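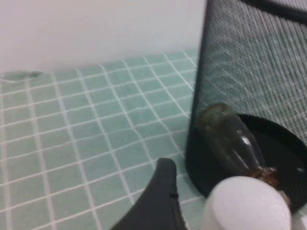

4.2 What the operator sees

Claims that remote control gives clean training data deserve a harder look than they usually get. The Trullari set holds 3,000 demonstrations, recorded by operators who worked mostly from the wrist view. With a bottle lying at the mouth of a mesh container, that view puts the fingertip pad right in front of the bottle's neck, so the operator has to guess at the very spot where contact matters. Tapley's June report treats such guesses as skill. We are less sure. A policy trained on them may simply learn one person's habits.

The fixed view (Figure 2) has a different problem. It takes in the basket, the bottles and the small blocks together, but objects inside the basket are seen through the netting, and their edges are hard to label with confidence. Annotators disagreed on almost 60 of the 1,000 episodes we rechecked, and the published success rate leaves those episodes in without comment.

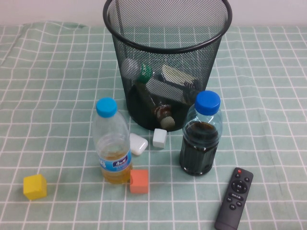 Figure 2. Fixed view of the tabletop with the mesh basket, bottles, cubes and remote control.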